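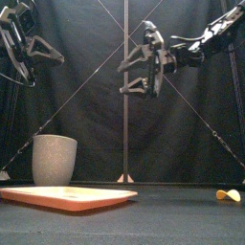 Fig. 1. Two arms in front of a black curtain.

Stage Lighting Basics, Handout 4: Masking and Black Fabric
Lok-yiu Lam

Reading for this session: the Lillholm chapter on drapes, first half only.

Masking is any fabric that hides what the audience should not see. Legs hang at the sides, borders hang overhead, and the backdrop closes off the rear. Most houses use black for all of them. Dark objects in front of black cloth lose their edges, so a performer in dark clothes needs light from the side or from behind.

Weight matters. For our purposes a 200 gram cloth is light and a 300 gram cloth is medium. Light cloth is easy to carry but lets a strong backlight through. Hang a sample and test it before you order. 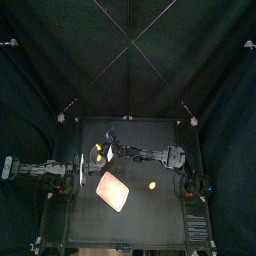

Seams should run vertically wherever possible. A horizontal seam catches top light and shows up as a line from the back row. Overlap neighboring panels by 8 inches and check the gap from the end seats - the center seat will always look fine.

Fullness is the extra width gathered into a drape. At 40 percent you get soft folds that take side light unevenly. Flat cloth is better for a plain void.

For next time: draw a masking plan for the Istudholm studio, with sightlines from both ends of the front row. Plans are due in July, on paper.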